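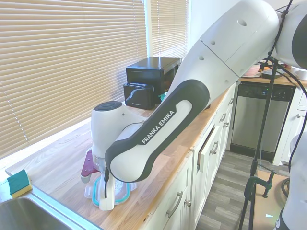
Ticket 238 - Junthorpe kitchen, breaker trips when toaster and toaster oven run together
Status: open, waiting on electrician
Opened: Saturday, December 25, 2021

Both appliances share the outlet by the window. Either one works alone. With both on, the breaker goes within 2 minutes.

Tried so far:
- Cleared the crumb trays. No change.
- Swapped the Ostora power strip for a Wesen one. Tripped again.
- Plugged the toaster in across the room. No trip.

Workaround: run one at a time, and keep the sponge and food containers clear of the cords. Zinchenko Electric quoted 320 for a second circuit - earliest slot is in January.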